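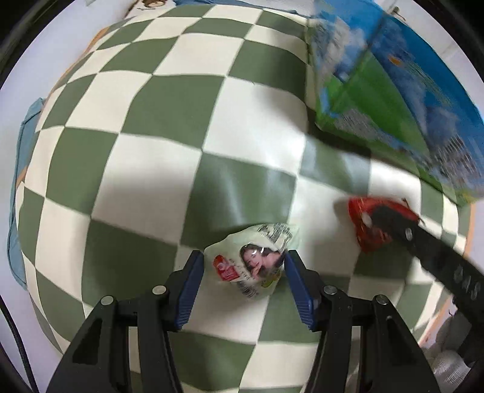
A checkered tablecloth in sage green and cream.

The contract that went to one bidder

Public purchasing takes up a large part of what the Rendik regional government does with its money, and very little of what its politicians talk about. A review of the region's buying records shows how few companies take part.

The notice for the school heating contract in Ilis was published late on an afternoon in May. It ran to 184 pages with its attachments. Companies had nine days to respond, and the count included a public holiday. When the period closed, the town had received one offer, from the firm that had held the previous contract. The offer was valid, it was below the ceiling price, and it was accepted.

No rule was broken. The minimum period for a contract of that size is nine days, and a town is free to accept a single offer if it meets the conditions. The school has heat. The case would not have drawn any interest at all if it had been unusual, but it is in fact the normal way a contract is awarded in Ilis, and in most of the other towns in the region.

Binta Bashir has spent the past two years reading these notices. She is an economist by training and runs the public spending desk at Anozie, a small research group with an office in Botport. Her team collected the records of 3,876 contracts signed by towns, schools, clinics and utilities in the Rendik region and entered them by hand, as the official register does not allow a search by number of bids.

The result was published this spring as a plain table with a short text. The most common number of bidders for a contract was one. Contracts with more than four bidders were rare enough that the team could check each of them individually, and most turned out to be for office supplies and vehicle fuel.

"People expect us to come with a story about envelopes of money," Bashir says. "There may be such cases. What we have in the table is mostly duller than that. A company looks at the notice, sees how much paper it needs to get together, sees who won the last time, and decides to do something else with its week."

What the paperwork asks for

To bid on a cleaning contract for a clinic in Botport last year, a company had to show three years of audited accounts, a bank guarantee, proof of a similar contract already completed in the public sector, and certificates from the tax office, the pension fund and the municipal court. The certificates could not be more than thirty days old. The court issues them on paper and in person.

Each of these demands has a reason behind it. Towns have been left with half-finished roads by builders who went under, and the guarantee was brought in after that. The requirement for a completed public contract is meant to keep out firms without experience. Its effect is also that a firm which has never worked for the public sector has a hard time starting.

The owner of a twelve-person electrical company in Ilis, who asked not to be named as he still hopes to work for the town, has bid twice. The first time he was excluded because a certificate had expired the day before the opening. The second time he was second on price. He has since worked only for private customers, several of them across the border.

"I am not angry about it," he says. "It cost me a month of evenings, and a month of evenings is a bathroom renovation with all the wiring. I can work out which is worth more."

The larger firms have staff who do nothing except prepare bids. They keep a standing folder of certificates and renew them on a schedule. For them the cost of one more bid is small. Bashir's team found that the same names come up again and again within a given town, but that the names differ from one town to the next, even for the same kind of work and over distances of less than an hour by road.

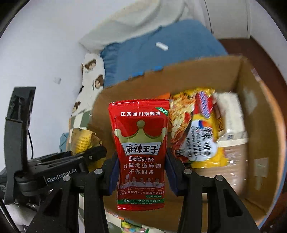

A red snack packet with white Chinese text and a small green tag in the corner.

Who pays the difference

It is hard to say what the lack of bidders costs. Ceiling prices are set by the buyers themselves, often on the basis of the last contract, so a price that was too high once tends to stay too high. Anozie compared a set of simple goods and services for which a market price exists, such as copy paper, window cleaning and bread for school kitchens. Where there was a single bidder, the price was usually close to the ceiling. Where there were four, it was clearly lower.

Bashir does not want to turn this into one figure for the whole region. Road building and medical equipment make up most of the money, and there the goods are too different to compare in a table. She says a total would be quoted everywhere and would be wrong.

For residents, the effect shows up in indirect ways. The Ilis town budget for the current year puts off the repair of a footbridge and shortens library hours. The library cut saves less than the heating contract rose. The two items are in different chapters of the budget and were voted on at different meetings, and the minutes do not show that any member raised them together.

This is part of a wider difficulty with the subject. Court reform and media law are debated on evening television, and both matter for the country's standing with its neighbors and with foreign lenders. Purchasing rules are treated as a matter for accountants. Yet the right to do business on equal terms and the right to decent public services depend on them, and most people come across a badly maintained clinic more often than they come across a judge.

What could change

The regional government has drafted an amendment that would double the minimum response period and let companies sign a statement at the bidding stage, with certificates required only from the winner. A similar rule has been used for contracts of the Botport harbor utility on a trial basis. The utility reports more offers, though it also had to cancel two awards when the winning firm could not produce its papers, and this delayed the work by several weeks.

Town administrations are divided. The purchasing office in Ilis has two employees, one of them part time, and they handle everything from snow clearing to printer toner. A longer period and more offers mean more work for the same two people. The head of the office says she supports the amendment in principle but would like to see money for a third position before it takes effect.

Business groups in Botport have asked for contracts to be split into smaller lots as well, so that a firm could bid for the heating in one school without having to take on all of them. The draft leaves that choice to the buyer.

Anozie has meanwhile started on the records for the following year. The register has a new design, and the number of bids is now listed on the first page of each award notice. It still cannot be searched, so the entries are again being typed in by hand. The amendment is due for a first reading in the regional assembly after the summer break.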